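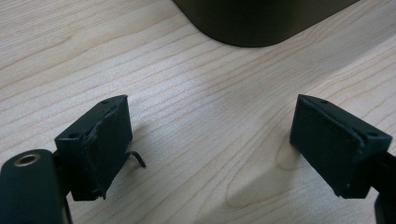

3.2. Adquisición de demostraciones

Las demostraciones se recogieron por dos vías. En la primera, el operador sostiene directamente la pinza de mano y ejecuta la tarea con ella; en la segunda, teleopera el brazo desde un puesto fijo mediante un mando de seis ejes. Ambas vías comparten la geometría de los dedos y la posición relativa de la cámara, de modo que las observaciones pueden mezclarse en el entrenamiento sin una transformación intermedia de la imagen.

La Figura 2 muestra la vista de la cámara de la pinza con los dedos abiertos sobre la mesa y sin objeto entre ellos. El objeto oscuro del fondo, probablemente un recipiente, queda más allá de los dedos y solo se aprecia su base. Esta pérdida de la parte superior del objeto es habitual en la fase de aproximación y motivó que la política reciba, además de la imagen actual, las 2 anteriores.

Figura 2. Vista desde la pinza de mano, con los dedos abiertos y un objeto cilíndrico oscuro al fondo. Se aprecia el desgaste del recubrimiento en el dedo izquierdo.

El conjunto de datos, denominado Iletti, contiene 70 demostraciones por tarea con la pinza de mano y 11 por teleoperación. La asimetría es deliberada: el tiempo medio por episodio teleoperado resultó muy superior, y el propósito de ese subconjunto es corregir el desfase cinemático entre la mano humana y el brazo – no ampliar la variedad de escenas. Las trayectorias se registraron a 60 Hz y se submuestrearon después a la frecuencia de control de la política.

3.3. Estado de los dedos y repetibilidad

El recubrimiento acolchado de los dedos se degrada con el uso. En la Figura 2, el dedo izquierdo presenta bordes deshilachados y una tira parcialmente desprendida en la esquina superior, mientras que el derecho solo muestra rozaduras leves. El desgaste tiene dos consecuencias para el aprendizaje. Por un lado, modifica la fricción efectiva en el contacto, magnitud que la cámara no mide. Por otro, altera el aspecto de una región que aparece en todas las imágenes y que la red puede utilizar como indicio espurio de la sesión de grabación.

Para acotar el segundo efecto se aplicó un enmascaramiento aleatorio sobre la zona de los dedos durante el entrenamiento. El primero no se compensó. Los episodios en los que el operador anotó deslizamiento se conservaron con una etiqueta propia y se excluyeron únicamente de la evaluación fuera de línea.

3.4. Sincronización y filtrado

La apertura de la pinza y la imagen se alinearon por marca temporal, con interpolación lineal de la primera. La pose se estimó mediante odometría visual-inercial. Las superficies de veta fina y poco contraste, como el tablero claro empleado en la tarea Luvville, ofrecen pocos puntos estables cuando la cámara se encuentra próxima al plano de trabajo; en esos tramos aumentó el peso de la medida inercial. Se descartaron los episodios con discontinuidades de pose superiores al umbral fijado en la calibración – en su mayoría, giros rápidos de muñeca al inicio de la aproximación.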